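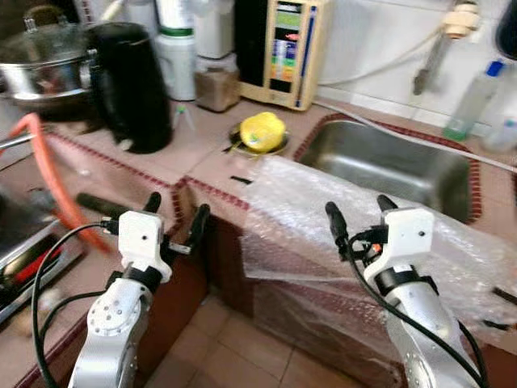
A tiled worktop in a busy kitchen.

What Are Tiles Made Of?

Tiles are thin, flat pieces of hard material used to cover floors, walls and counters. Some are cut from stone and some are made of glass, but most of the ones you see at home or at school are ceramic. Ceramic means clay that has been baked until it is hard.

People have been making tiles for thousands of years. The basic steps have not changed very much, although machines now do a lot of the work.

Digging the clay

Clay is a kind of soil made of very tiny grains. The grains are flat, and when they are wet they slide over each other. This is why wet clay can be squeezed into a shape and will stay that way when you let go. Sand can't do this nearly as well. Its grains are much bigger and they fall apart when they dry.

Clay comes out of the ground with stones and roots in it, so it has to be cleaned. Then it is mixed with other things, such as sand and a mineral called feldspar. Feldspar melts in the heat of the oven and helps glue everything together.

Making the shape

In a factory, the clay mix is usually dried to a powder with a small amount of water left in it. A press squeezes the powder into a flat square. The press is very strong, and the squashed powder holds together like a cracker.

Some tiles are still made by hand. At the Clorneck tile works, Gwion Price pushes soft clay into a wooden mold and scrapes the top flat with a wire. He makes 50 tiles in a morning. They sit on racks to dry before they go any further. If a tile goes into the oven too wet, the water inside turns to steam and the tile can crack or even burst.

Clay also shrinks as it dries and bakes, so the mold has to be bigger than the finished tile.

Into the kiln

The oven used for clay is called a kiln (many people say "kill" or "kiln," and both are fine). A kiln gets far hotter than the oven you bake cookies in. Inside, the clay changes for good. Dried clay will turn back to mud if you put it in a bucket of water. Baked clay won't.

The color can change too. Clay with a lot of iron in it turns red or orange in the kiln. That is the color of many flowerpots and bricks.

The shiny part

Plain baked clay has tiny holes in it called pores. Water and grease can soak into them. To stop this, tile makers add a glaze, a thin coat that turns to glass in the kiln. Before it is baked, glaze looks like chalky paint, and it is often a different color from what it will be later. Heledd Howells, who mixes glazes at Clorneck, has one that goes on pale pink and comes out dark green.

A glazed tile is easy to wipe clean, so you will often find tiles in bathrooms and kitchens.

Filling the gaps

Tiles are stuck down with a special cement or glue. There are gaps between them, and the gaps are filled with a paste called grout. Grout keeps water and crumbs from getting down the sides of the tiles. It is rougher than glaze, so it gets dirty faster and needs more scrubbing.

How many tiles?

If you want to cover a square floor, count how many tiles fit along one side and multiply that number by itself. A floor with 22 tiles on each side needs 484 tiles, because 22 times 22 is 484. Tile layers buy extra in case some break or have to be cut.

Try it yourself

Roll out some air-dry clay until it is as thick as a pencil. Use a ruler and a butter knife to cut 12 squares, all the same size. Measure one and write the number down. Leave them on a tray for 3 days, turning them over once a day so they don't curl. Then measure the same square again and see how much it has shrunk.

Words to know

Ceramic: made from baked clay
Glaze: a glassy coat on a tile or pot
Grout: the paste between tiles
Kiln: a very hot oven for baking clay
Pores: tiny holes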